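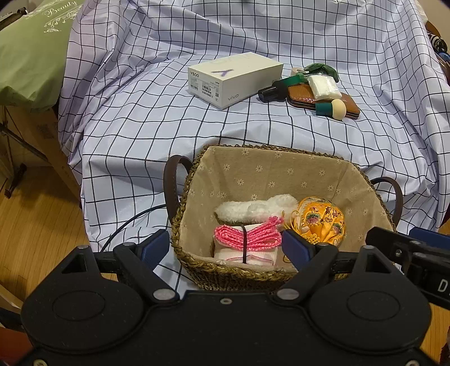
Buying hand-held grippers: your questions, my answers

I get the same emails every time budget season rolls around, so I finally typed up the answers in one place. I'm Hazel Iwasaki, and I look after equipment orders for the home-tasks group at Silus. I'm no engineer (Clyde Lindqvist handles that side, and you'll see his name a few times below), but I've signed for a lot of these things by now!

What does one hand-held unit cost us?

The last Flilano quote came in at $917 per unit, with the fingers and mounting arm included. Shipping is extra, and so is the spare parts kit. Please put the full amount on your request, with the kit, even if you think you won't want it. You will want it.

What's in the spare parts kit?

Two pairs of finger pads, a bag of screws, one cable. The pads go first. Anything with braiding or a rough weave chews them up faster than I ever expected, and the people working with baskets and rugs come back for new ones long before the kitchen people do.

Can I just buy the cheaper Kasprzak one?

You can ask! It's $469 and I like it fine for short sessions. The housing is narrower and so is the opening between the fingers, so if you're planning on slippers, pouches, folded cloth or anything else plump and squashy, try it before you order. Clyde has a loaner in his cabinet and he's pretty relaxed about lending it out.

How many should my team ask for?

One for every two people, plus one spare for the whole team. I know everybody wants their own, and I did too, but nobody's arm is up for a full day with one of these. You'll be trading off anyway.

Do I need to budget for the stuff we pick up?

Yes, and this is the line people leave blank! Ordinary household things add up quicker than you'd think. I allow $45 per setup and most teams land close to it. Bring things from home if you like (phone boxes, makeup sponges, old pouches, that umbrella you never use), just put your name on anything you'd like back. Lined baskets are great to have because you can load them up differently every time. Get ones with proper handles.

What about tables and cloths?

Don't order tables. We have plenty of furniture in storage and any steady surface will do. Cloths do come out of your budget, so pick up a few, some plain and some patterned, and get them long enough to hang over the sides. Clyde likes a checked or grid pattern in the mix and will tell you so at length.

How long does delivery take?

Flilano has been running 3 weeks from the date the order is approved. Kasprzak is usually quicker, but their pads ship separately and I've had a gripper sitting in my office with no pads more than once. If your project has a fixed start, send me the form early and write the date in the notes box.

Is there a warranty?

A year on the housing and electronics. Pads and cables aren't covered. If a cable gets caught on a chair and yanked, that's coming out of your parts line, so leave some slack and tape down whatever you can.

Can we share with the Mamasstead project?

Sometimes. They have their own units and they're nice about it, but they're booked solid through October. Ask me first and I'll check with them, so they don't get five separate messages from us.

Where do I send my request?

Straight to me, on the regular equipment form. Put the project name in the subject line and attach the quote as a separate file.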